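Home | Data | Docs | Contact

Okeke Shared Office Survey – data card

19/10/2020, by the Okeke data desk

## Summary

Answers from people who rent desks by the month in shared offices run by Lakov and Prudalico. The survey asks how they use a desk, what they leave on it overnight, and what they would pay to keep the same one.

## Contents

- `desks.csv` – 327 rows, one per desk
- `answers.csv` – 137 rows, one per completed form
- `notes.txt` – free text from 52 of the forms

`desk_id` links the two tables. Desks with no form have no match in `answers.csv`.

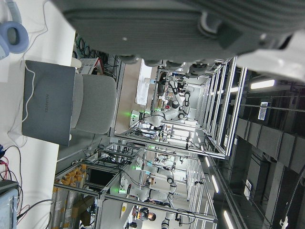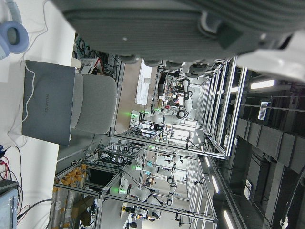 Laptop and headphones on a white desktop, both pictures above.
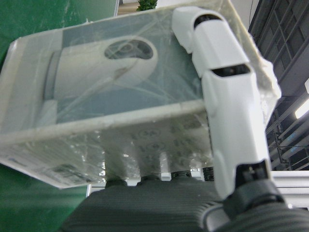 ## Known problems

The `rent` column is in whole dollars. Lakov bills by the month and Prudalico by four weeks, so convert before comparing them. 124 rows have no value for `floor`. Leave these blank – an earlier release filled them with 0 and it was read as the ground floor.

Free text was typed in from paper forms. Spelling is as written. Names and phone numbers were removed by hand.

## Use

Free to reuse with credit. Do not try to match answers to tenants. Report errors through the contact page, with the `desk_id`.

Related
- Lorkero Meeting Room Bookings
- Prudalico Rent Table, October
- Okeke Commute Survey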